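Shelf Tips for the Robot Club Bench

These tips come from a season of the tidy-the-shelf exercise at the Erkimora after-school robotics club in Mallurberg. The arm moves small household things around on a shelf, first in the simulator and then, for teams that get that far, on the real bench. Most of the tips apply to either one. Where something only matters in the simulator, it says so.

Setting up the shelf

Put the shelf where the arm can reach the back of the top level without going fully straight. A straight arm has no room left to correct itself. Run it out to the far corner first, by hand or with the slow jog, and look at the elbow. If it is nearly straight, move the shelf closer.

Check the middle level separately. An arm that clears the top shelf easily can still knock the rail on its way in underneath. Teams that planned only for the top level lost a lot of practice time this way in November.

Write down the shelf position in the log before the first run. On the real bench, put masking tape on the floor at each foot. The shelf gets bumped more than you think, and a small shift at the foot is enough to spoil a pickup.

Dark shelves are harder than light ones. Black things on a black surface are difficult to pick out on the screen, for people and for the software. If your team is having trouble, practice with light or bright items first and add the dark ones later.

Choosing what goes on it

Use a mix. A team that practices only on blocks will have a program that handles only blocks. Good items from the kitchen drawer or the hall table:

A shallow dish or bowl
A wristwatch with the strap closed
A marker
A large spoon
Something with an odd shape, thick at one end and thin at the other

Leave out glass, anything with a blade, and anything a family would miss. On the real bench, weigh each item on a kitchen scale. Our small gripper is set for 300 grams at the most, and a full mug is over that.

Items that touch each other count as a hard setup. Save them until the single items go well. A strap looped around another object is one of the hardest, and you should decide ahead of time which of the two the gripper is supposed to take.
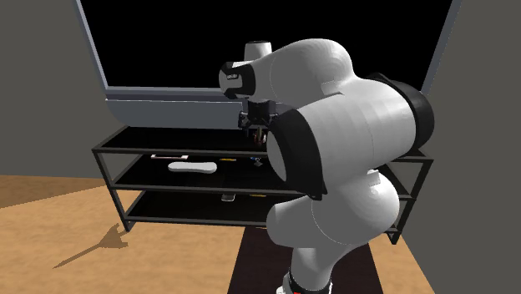
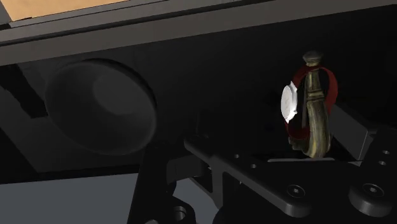 Simulator views: the arm at the three-level shelf, and the red-strapped watch beside the dark dish.

Picking things up

Come down from straight above when you can. Stop 20 millimeters over the item, let the arm settle, then go the rest of the way at slow speed. Teams that skip the stop get a gripper that is still swaying when it closes.

For a dish, take the rim with one finger inside and one outside. Don't try to span the whole thing. Pick the side of the rim that is farthest from its neighbors.

For a watch, go for the case if it is lying flat. If the strap is standing up in a loop, close on the band, but keep the fingers out of the loop or they will drag it along when they open.

For anything thick at one end, grip toward the thick end. If you hold it by the thin end it will tip, and on a crowded shelf it will take something else with it.

Close until the fingers touch, then a little more. Squeezing harder does not help with smooth items. On the real bench, a strip of rubber shelf liner on each fingertip does help. Cut it slightly short of the edge so it doesn't peel.

Putting things down

Lower the item until it touches, open the fingers slowly, and go straight up. Don't move sideways until the fingers are clear of the tallest thing nearby.

Fill the back of the shelf before the front. It sounds obvious, but several teams wrote programs that did the front first and then had to reach over everything.

Simulator notes

Save the starting layout under a new name before you change it. "shelf_final" is not a good name, and there are already a number of them in the club folder.

Run each program 10 times from the same start before you change anything. One good run means very little. After that, nudge the items a bit and do it again. The Onton team left theirs running overnight and came in to 1000 runs and no log, so turn the log on first.

Use more than one view. A wide view shows whether the elbow or the forearm is going to hit the shelf. A close view shows what the fingers are doing. Neither is enough alone.

If an item jumps when the gripper touches it, the fingers are probably starting inside it. Raise the approach height and try again.

On the real bench

Keep the stop button on the same side every time, and have one person on it who is doing nothing else. Hair tied back, sleeves up, lanyards off.

Wipe the fingertips with a damp cloth before each session. Dust makes them slip.

Check the screws on the gripper links at the start of the session and again halfway through. Snug is enough. The hex key lives in the Kassab box with the spare liner, and it goes back there when you are done.

Power off before anyone reaches in to reset the shelf.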